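Workshop tips: when the boss brings in a machine to "help"

We had a palletiser put in at Festwood, and I've since heard from readers at three other places. Most of what you'll be promised won't happen on schedule. A few things that helped us:

Ask who clears the jams. The sales sheet for ours had no jams in it. Get a name and a pay rate on paper before the thing is bolted down.

Keep the old bench. Ours went to the tip in June and we wanted it back inside 24 days.

Mark the floor with paint. Tape lifts at the corners once trolleys start going over it, and then people walk wherever they like.

Write down what your hands know. Judit Lakatos could feel a warped board before she saw it. The machine couldn't, and over 400 went out the door before a customer rang. If your knowledge is going into somebody's program, your name should be on it - and a bit extra in the pay packet wouldn't hurt.

Hand-held grippers. Some shops now have staff do the job with a gripper in the hand, so a robot can be taught from it later. Wipe the rubber pads with a damp cloth, let them dry, and check the gap between the jaws for grit. Swap hands or swap people often. Dezső Győri was told the tool was "light as a spoon" and had a sore wrist by smoko.
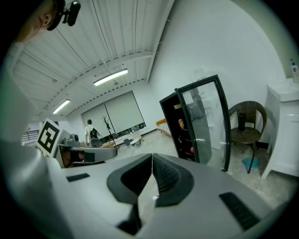
Hand-held gripper with padded jaws, fridge door open behind it.

Head cameras. Loosen the strap a notch at each break. Ask where the footage goes and how long it's kept, and don't accept "the cloud" as an answer.

Don't train on your lunch hour. Two of ours did, to be obliging, and it was expected of everyone after that.

Keep your own tally of stoppages in a notebook by the switch. The machine keeps one too, but its idea of a stoppage is kinder than mine.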